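Feira de exibidores em Senden, notas à pressa

Cheguei já passava das dez, comboio atrasado, café intragável na estação. Credencial à entrada, fila curta. A feira é pequena e quase só para gente do ramo: donos de sala, programadores, distribuidores, um ou outro curioso como eu. 35 bancas num pavilhão que dava para o dobro.

Primeira paragem, a Geerts. Vendem bilheteira: software, quiosques, relatórios. Demonstração rápida ao balcão. O relatório da noite sai por sessão e por sala, com a média por ecrã logo em cima. Perguntei se dava para comparar estreias com datas de calendário parecidas (feriado com feriado, férias com férias) e o homem fez uma careta. Dá, mas à mão. Exporta-se para folha de cálculo e boa sorte. Pena. Era a única coisa que eu queria mesmo ver.

Depois a Indum, cadeiras e sistemas de som. Sentei-me numa reclinável, boa, demasiado boa, ia adormecendo. Com estas a sala perde cerca de 25 lugares, disseram-me, e o bilhete sobe para compensar. Contas de exibidor. Fiquei sem saber se o público de uma cidade média paga a diferença em filme que não seja de super-heróis. Eles também não sabem, acho eu.

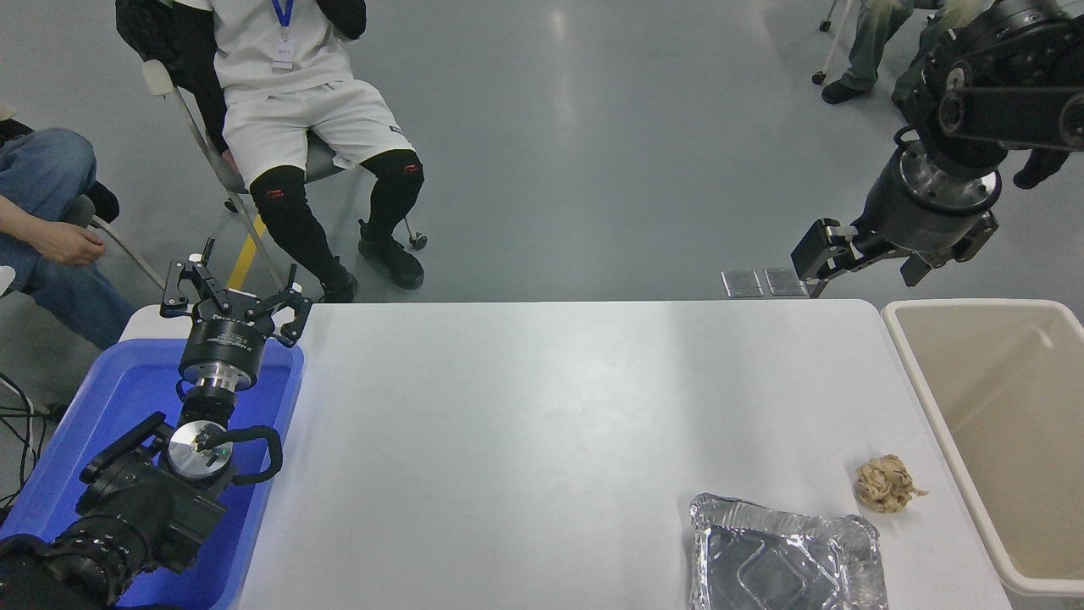 À uma, almoço de pé, sanduíche de queijo. Conversa com um programador que tem duas salas numa vila e vive do cinema infantil das matinés. Diz que o segundo fim de semana é que manda, o primeiro é todo do distribuidor. Já ouvi isto mil vezes mas ele tinha os papéis dele na mochila, dobrados em quatro, e mostrou-mos. Um filme de animação que abriu fraquíssimo em junho e aguentou o verão inteiro. 2576 bilhetes no total, o melhor título do ano na casa. Ninguém escreveu uma linha sobre isso, claro, porque a abertura foi má e as tabelas saem ao domingo á noite.

De tarde, a apresentação da Uvow, a que trazia mais gente. Previsão de receitas a partir das pré-vendas. Slides a mais, letra pequena, o microfone falhou 2 vezes. A ideia percebe-se: olha-se para o ritmo de venda dos dias antes e ajustam-se as sessões. Nas sequelas acerta bem, dizem eles. No cinema de autor, em que toda a gente compra à porta, mudaram de assunto. Perguntei no fim, resposta vaga, fiquei com um cartão.

Ainda voltei à Geerts para pedir o preçário. Não tinham impresso, mandam por email. A ver vamos.

Faltou-me a zona de projeção laser, fechou às quatro e eu estava na fila do bengaleiro. Quem for à próxima que comece por aí. Estacionamento pago, levar moedas, a máquina nao aceita cartão. O programa da feira só existe em alemão e inglês.

Comboio de volta às seis menos dez, apanhei-o a correr.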